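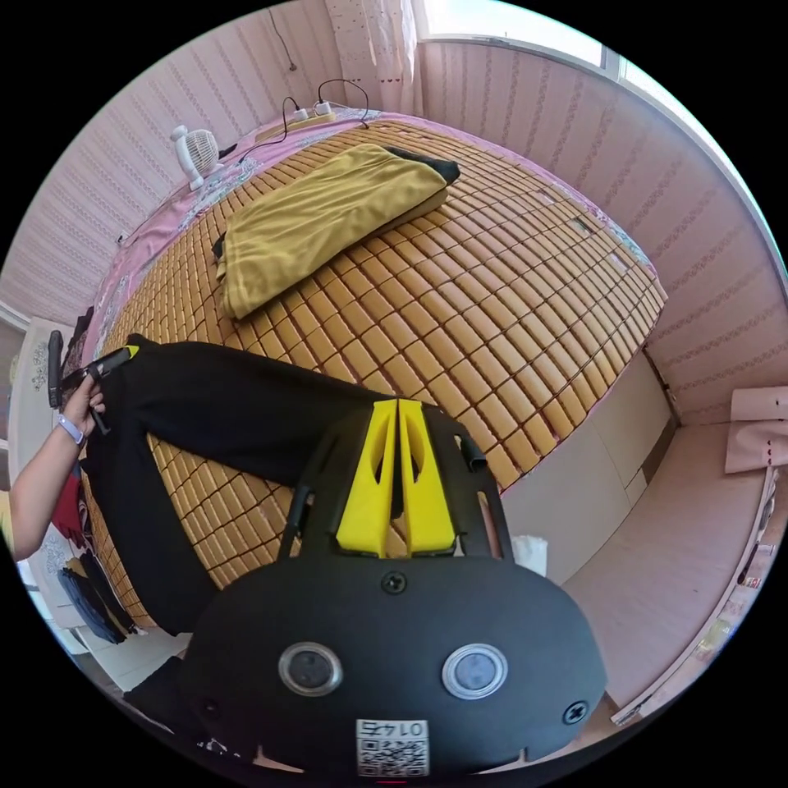
Pose jump while folding on a tiled mat, arm went down into the table on replay

Vilura Forum > Hand-held grippers > Faults and safety

zsofia_boros
Good evening. I have a fault that I cannot explain completely, and one part of it is a safety matter, so I would like to write it down in order.

We record folding of clothes in ordinary bedrooms with two hand-held grippers, one in each hand. The clothes are trousers, tops, the usual things. The bed in this room has a cooling mat on it, the kind made of small tan tiles in rows. Unit 147 was on the session. In the recordings everything looked normal when I played the video. The fingers take the cloth, the cloth goes over, next item.

On Tuesday we replayed one of these recordings on the arm at the Prurkville lab, slowly, with nobody near the table. It followed well until the second fold of the trousers. Then the hand went straight down 150 mm in one step and hit the table. The arm stopped itself on the force limit. One yellow finger is cracked and the wrist mount is bent a little. No person was hurt.

When I looked at the path in the log, the jump is there in the recorded data. So the arm did only what it was told. My question is why the tracking made such a jump when the operator's hand did not, and why our check let it pass.

The check is the standard one in Cruickshank, version from March. The session was marked green.

Best regards,
Zsófia Boros

pelt_and_cog
Glad it was only a finger. Can you say how the operator was holding the unit at the moment of the jump? If the lens is very close to a dark garment, it has almost nothing to follow. Black trousers flat on the bed are the worst thing I know for this. You get a big blank area in the bottom of the view and the tracker lives on whatever is left around it.

zsofia_boros
Thank you for the quick answer. At the jump the hand was moving across the mat, from the near side of the bed to the far side. The dark cloth was in view but the mat filled much more of it.

nine_volt_nan
Then I would bet on the mat. All the tiles are the same size and the same color, and the gaps repeat. The tracker takes a corner of one tile and finds it again one row further, and it is perfectly happy with that, because the corner really does look the same. I had this on a bathroom floor last winter. My path was walking sideways like a crab and every quality number was good.

That would also explain why your check was green. The match score measures how well the points fit. It does not know that they are the wrong points.

harrowgate_m
I don't agree, sorry. A slip of one row on a mat would give you a sideways error the size of a tile. She has 150 mm straight down. Tiles lying on a bed do not push you down. I think this is the motion sensor. If the unit got a knock, or the sensor saturated for a moment, you get exactly one large step in height and then everything continues as if nothing happened.

Zsófia, is the path parallel to the old one after the jump, only lower?

zsofia_boros
Yes. After the jump the shape of the movement is correct, but all of it is too low. It stays too low until the end of the recording.

harrowgate_m
There you go. Sensor.

nine_volt_nan
That pattern fits both of us, you know. When the tracker locks on to the wrong rows it also thinks the mat is at a different distance. The lens is very wide. Near the border, an error along the bed becomes an error in height quite easily. And once it has closed its loop on the wrong place it stays there, parallel, until somebody restarts it.

I'm not saying you are wrong about the sensor. I'm saying she can find out. The raw sensor log is separate from the video. If there is a spike at that time, you win.

pelt_and_cog
While you are in there, look at the other hand too. If the second unit jumped in the same moment, it is hard to blame one sensor.

zsofia_boros
I have looked this morning. I will write what I found and what I did not find.

The raw log of unit 147 has no spike. There is a small bump some time before the jump, when the operator put a knee on the bed and the mattress moved, but it is small and the tracking survived it.

The other unit did not jump. In that part of the recording it was held up and was looking mostly at the wall and the window, not at the mat.

I then recorded again, same bed, same mat, with no clothes on it. I moved the gripper slowly over the tiles from one side to the other. It jumped again, this time upward and less. With the mat taken away and only the flowered sheet left, I could not make it jump at all. I tried until my arm was tired.

So I think nine_volt_nan is right about the mat, but I am not fully sure, because the down direction still bothers me. When the operator leans over the bed for a long top, the unit comes low over the tiles and the knee and the shorts cover a good part of the room behind. Then there is not much left except tiles and black cloth.

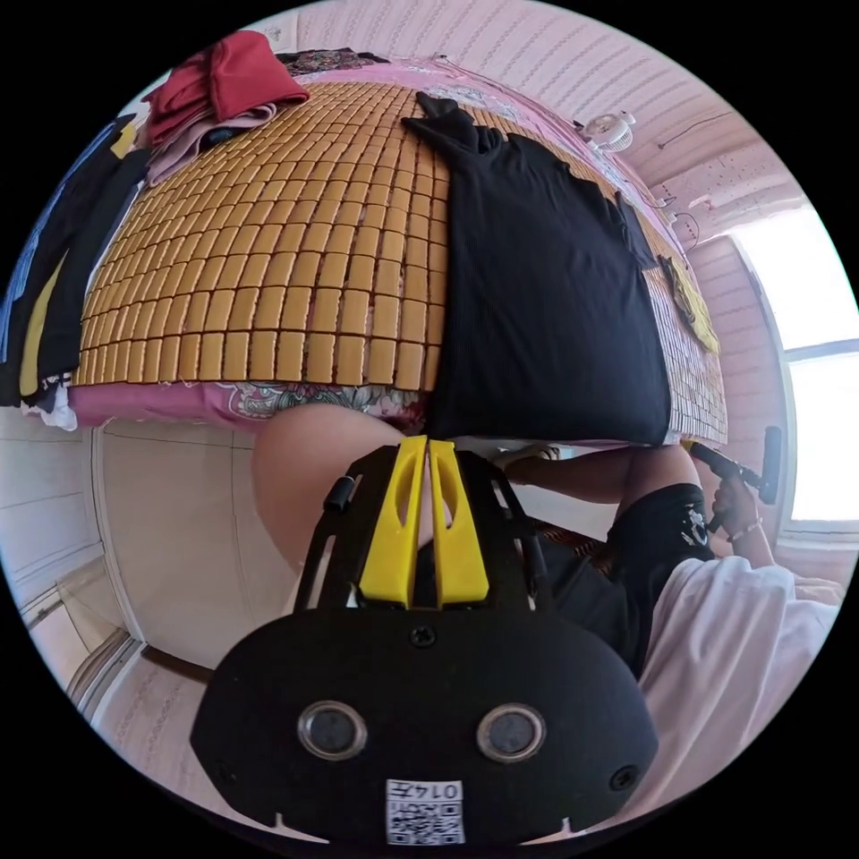

harrowgate_m
Fine, no spike, I withdraw the sensor. But I'd still like to see a test with the mat in place and the operator staying off the bed. A soft mattress means the "floor" your tracker trusts is moving each time someone leans on it. It could be that the mat alone is harmless and the mat plus the leaning is what does it.

She did get the jump on an empty mat, I know. Was anyone leaning then?

zsofia_boros
I was leaning, yes. I cannot reach the far side otherwise. I did not think of this. I will repeat it from the foot of the bed with short movements.

oddment_ray
Coming at this from the arm side. You're all talking about why the data was bad and I would like to talk about why an arm accepted it. A hand does not move 150 mm between one frame and the next. You don't need to understand tiles to catch that. Put a speed limit on the path before it goes anywhere near a motor. Ours refuses the file and prints the time of the bad step.

If a person had been holding the cloth for the arm, and people do that, we would be having a different conversation.

nine_volt_nan
Agree with all of this, but a filter on the arm doesn't clean the dataset. If you train on a thousand folds and the jump is in some of them, you'll get a policy that dips for no reason. It will be a slow dip, and your speed limit will let it through.

oddment_ray
Sure. Do both. I'm only saying which one I'd do before lunch.

bivex_support_tomasz
Hello, I read this forum when I can. For the cracked finger: please do not glue it. The crack usually continues inside the slot and it can open again under load. Open a ticket and send the unit number. If the bent mount is on the arm side and not on the hand-held unit, it is a different part, so please write this clearly.

About the check in Cruickshank I cannot comment. We do not make it.

zsofia_boros
Ticket is open, thank you. The mount is on the arm side.

The result from the foot of the bed: I did not lean on the mattress, and the tracking still slipped, but much less, and it came back by itself after a short time. When I asked a colleague to press on the bed with one knee during the same movement, it slipped and did not come back. So it seems that both of you have a part of the answer. The mat makes it lose its place, and the moving mattress stops it from finding the place again. I repeated this only two times, so please do not take it as a law.

What we changed for now:

The mat comes off the bed before recording, or a plain blanket goes over it with some objects left at the border that do not repeat.

Operators restart the tracking between garments and not only between rooms.

The arm at Prurkville does not accept any file without the speed check that oddment_ray described. Until this is installed, no replay, also not a slow one.

All sessions from this room are taken out of the training set, also the green ones.

pelt_and_cog
The blanket is going to wrinkle under the clothes and then you have a folding problem in place of a tracking problem. I'd just take the mat off.

zsofia_boros
In summer the family does not like to take it off, but I will ask.

harrowgate_m
Did anybody write to Cruickshank about the green mark? I have sessions from a kitchen with a checkered floor and now I don't trust any of them.

zsofia_boros
I wrote to them with both logs attached. No answer yet. I will post it in this thread when it arrives. For your kitchen, plot only the height against time. Mine was visible immediately, I had simply never looked at it.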